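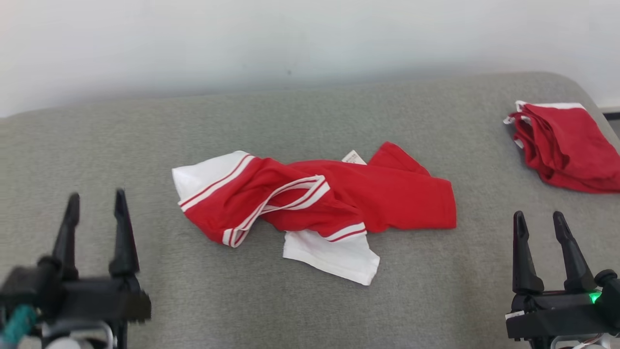 Choosing fingers for a two-armed laundry robot is a job I kept putting off, and if you've landed on this page I suspect you've been putting it off too. So let's do it together, over an afternoon, with a pot of tea and no special equipment beyond the arms you already have. What you want is a test garment that gives the grippers something to disagree about. I like a red shirt with white panels and striped trim, twisted up in a heap on grey upholstery, because the trim shows up so nicely in the head camera and you can tell straight away which edge the fingers have gone for. Leave the care label poking out if it wants to. It's a lovely small thing to aim at later on.

Before you start

Fit the same fingers to both arms. I did my first round with the slim Tramholm prongs and my second with the wider Midton ones, and I'd urge you not to mix them, tempting as it is (I mixed them, and spent an evening not knowing which hand to blame). Open and close each gripper a few times with nothing in it and watch that the tips meet squarely. Then set the closing force to the same value on both sides and write it down somewhere you won't lose it.

Round one: the single pinch

Bunch the shirt up, put it down between the two grippers, and ask one arm to pick it up by whatever edge is nearest. Lift, hold for 4 seconds, let go. Bunch it up again and repeat until you've done 50 lifts, then swap to the other arm. The slim prongs got under a hem far more easily than I expected. The wide ones needed a good fold standing up to bite on, but once they had it they hung on beautifully.

Round two: the two-handed spread

Now have both arms take hold and pull gently apart. Go slowly here! A soft surface gives under the fingertips, so stop the descent a little higher than you would on a table, or you'll pinch the cushion along with the cotton. My friend Merike Kairys, whose controller settings I borrowed, suggests dropping the speed by half for the last bit, and I've done it that way ever since.

Writing it up

One line per lift is plenty: which fingers, which arm, held or dropped, and a word on what it grabbed. Across both rounds and both sets I ended up with 200 lines, and the slim prongs won for me, mostly on collars and cuffs. If your washing is mainly towels you may well find the opposite, and I'd love to hear about it.

Next time I'll go through moving the head camera.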